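Stillport sketch show, season 2: is it worth sticking with?
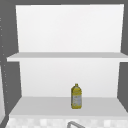
How long are the new episodes?
60 minutes with ads, same as last season.

garba_fan
Watched the Tuesday premiere. The cold open ran too long and the host looked stuck to the cue cards. The fake news desk was good.

lowtide
Disagree on the cold open. The mayor bit was the only part my wife and I both laughed at. I thought the desk dragged.

findent700
Does anyone know if they still tape in Urnolside? I went last May and the line was terrible.

garba_fan
Still Urnolside. The room holds 700 and they hand out more tickets than that, so get there early.

lowtide
We got turned away once with tickets in hand. I'd watch it at home.

pbrook
I liked the musical guest more than any of the sketches. Two songs, no banter. The airport sketch should have been cut at dress.

garba_fan
The airport sketch was fine until the second pilot came in. I'll give it a couple more weeks.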